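### 3.2 Collecting the demonstrations

We drove both arms by remote control for every task in the Narance set, and I'll admit I was slow at it to begin with. My first 11 tries at the headset task went straight in the bin. Once I'd got the hang of moving one hand at a time — and stopped fighting the delay — things went much more smoothly, and we ended up keeping 461 demonstrations out of 1,000 attempts.

Cables were the hard bit. A thin lead slides about as you reach for it, so I learned to come in low and close the gripper late (Figure 2).

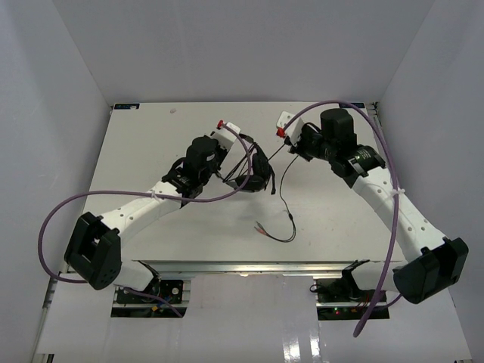
**Figure 2.** Both grippers by the headset-like object, with the split cable and its red and green plugs on the tabletop.

We also threw out any run where I'd paused for more than 6 seconds, as the policy picked up my dithering and copied it beautifully!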